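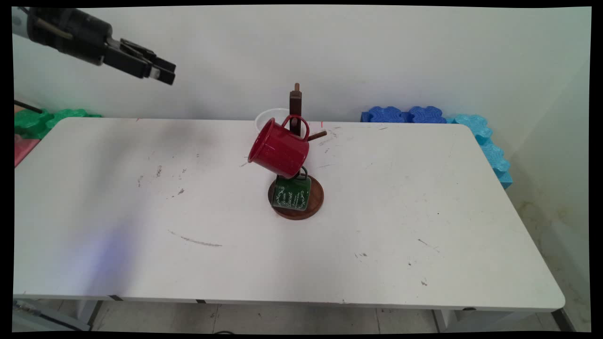
Brusero Table Station, mug tree task. Single arm, two-finger gripper.

Brusero Table Station
Single-arm bench for recording manipulation examples

Overview

The Brusero Table Station is a bench for collecting demonstrations with one robot arm. An operator guides the arm through a household task, the station records the arm and the camera views together, and each attempt is saved as an episode with its own label. Episodes can go straight into training or be held for review first.

It is built for labs and small teams that need a lot of short, similar recordings of the same job. Most of our customers run one task for several days, change the objects, and run it again.

What you get

Arm with two-finger gripper, mounted and wired
White tabletop with rounded corners
Fixed camera with mount
Operator control set with foot switch
Recording computer with Yau capture software installed
Starter object set for 2 tasks of your choice

Foam blocks, trays and extra objects are sold separately. The arm can also be ordered without the table if you already have a bench of your own. Check the mounting sheet before you do this, as the bolt pattern does not fit every top.

The mug tree task

Mug tree is the task most people start with. The wooden tree stands toward the back half of the table and the mugs hang from its pegs by their handles. You can record it in either direction: hanging a mug, or taking one off and setting it down. We suggest treating these as separate tasks with separate labels.

Use mugs that differ from each other. A plain glossy red one and a dark green one with white lettering give the model two surfaces to learn from. A translucent plastic cup can stay on the table as an extra object that the operator leaves alone. Vary where it stands between sessions.

Start each episode with the gripper in the air, fingers slightly apart and clear of every object. Yau marks the start when the foot switch is pressed and the end when it is pressed again. Failed attempts should be kept and labeled as failed. Do not delete them at the bench — the review screen has a filter for this, and many teams want them later.

Recording and review

One operator can usually record around 50 usable episodes in a session once they know the task. The standard drive holds 700 episodes at default settings. Yau shows a warning when space is getting low and will not start an episode it cannot finish saving.

Each episode is stored with joint positions, gripper opening, video, task label, operator initials and result. Notes are optional. Files can be exported one at a time or by session.

Care of the tabletop

Scuffs and gray marks from normal work do not affect recording and do not need to be removed. Wipe the top with a damp cloth between sessions. Do not use polish, as the shine shows up on camera. Replacement tops are available under part number 602.

Check the cable along the wrist before each session. It should lie close to the housing through the full range of motion. If it catches or pulls, stop and reseat it using the steps in the setup guide.

Setup and training

Stations ship from our shop in Gatstead. Réjean Lachance handles installation and will go over floor space, power and lighting with you ahead of delivery. Operator training takes one day and is included with the full station. It covers arm control, labeling and export.

Yau is updated each July. Updates are free for registered stations, and older episodes open in the new version without conversion.

Ordering

Sold by Niston. For a quote, write to Lucinda Whitfield in sales with the task you plan to record and the number of operators you expect to train. Loan stations are available for short projects — ask for the current waiting time.

Page updated 3rd April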